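Dried grasses indoors – who else is hooked?

Forum: Growing & Arranging > Dried and Everlasting

pampas_and_circumstance
Posts: 747
Apr 25, 2021

OK I need to talk about this with people who get it. I started drying my own grasses last August and I can't stop! I cut bunny tails, some fountain grass and a big armful of pampas from my aunt's place out past Brudton, hung them all upside down in the hall closet, and by the time the leaves were down outside I had enough for every room in the house. They still look great. The bunny tails are a little paler than they were but I like them better that way.

What I want to know is what everybody does about shedding. The pampas is the worst. I took it out on the porch and gave it a good shake, then used hairspray, and it still leaves fluff on the bookcase. Also, do you mix dried stuff with fake flowers or is that a crime?

mossyknees
Posts: 25

Love this! Hairspray works but you have to do it in light coats, let it dry, then do it again. One heavy coat makes the plumes clump and then they look like wet cat. I do mine outside on a still day, three coats, and leave them out there all afternoon.

On mixing – I wouldn't. Dried grass has that soft faded look and next to a silk rose it just makes the rose look more fake. Keep them in separate rooms.

Kekeli Wumbei
Posts: 3,247

Going to disagree with mossyknees on the mixing. I've done it for years and I think the grass calms the bright colors down. The trick is to give them separate containers and stand them near each other. If you jam everything in one vase, yes, it can look like a gift shop.

Brown feathery stuff in a little white pot, bright flowers in clear glass beside it. Doesn't take up much of the table either.

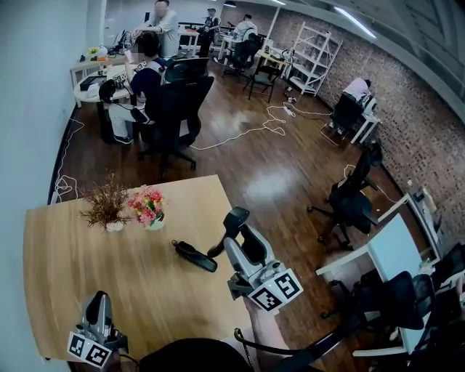 Grass on the left, fake flowers on the right, back of the table

pampas_and_circumstance

Oh I like that a lot! I would never have put pink, red and yellow together with brown but it works. Little white pot is going on my list.

mossyknees

Hmm. I'll give you the pot. The pot is very nice. I'm still not sold on the flowers, sorry! If it were me I'd do the grass alone, or swap in dried strawflowers so you get the color without the plastic. They hold their reds and yellows really well if you pick them before they open all the way.

Kekeli Wumbei

Strawflowers are great and I grow them every year, but they're short and the heads flop unless you wire them. Not everyone wants to sit there with floral wire. I say let people have their fake tulips.

šimek_garden
Posts: 4

Hello, new here. Ľubomír Šimek, I grow mostly grasses and a few everlastings. For the shedding, the time you cut matters more than the spray. Cut pampas when the plume is only just out of the sheath and still a bit silky. If it is already fluffy on the plant, it will drop on your furniture forever. Bunny tails are more forgiving, but I also cut those early.

And please keep them away from the radiator and the stove. They get brittle and they burn very easily.

pampas_and_circumstance

Welcome! That explains everything, mine was super fluffy when I cut it. I thought bigger was better, ha. I'll go earlier this year.

fernwehfran
Posts: 747

Jumping in because we have the same post count, pampas!! Has anyone used the Florkulis sealing spray? The garden center in Fleltstead has started carrying it and I'm tempted, but it costs a lot more than drugstore hairspray.

mossyknees

Tried it. It doesn't smell like a salon, so that's a plus. Holds fine. I went back to hairspray when the can ran out and couldn't tell the two apart from across the room.

Kekeli Wumbei

I prefer the spray on darker grasses. Hairspray left a bit of a shine on my brown ones, and I could see it every time the sun came in. For cream pampas, use whatever's in the bathroom.

For dusting, I use a hair dryer on the cool setting, held well back, moving the whole time. Fake flowers can go in the sink with a drop of dish soap (another point for my side, mossyknees).

mossyknees

Fine, one point. ONE.

fernwehfran

Thanks both! I'll get a can for my brown ones. Is Ackah's still selling bunny tail seed by the packet? I want a whole row this summer.

šimek_garden

They had it when I last looked. Sow it thin and don't bury it deep, just press it in. It likes full sun and poor soil. I feed mine nothing at all.

pampas_and_circumstance

Ordering some tonight, and clearing more space in the hall closet. The coats can live somewhere else!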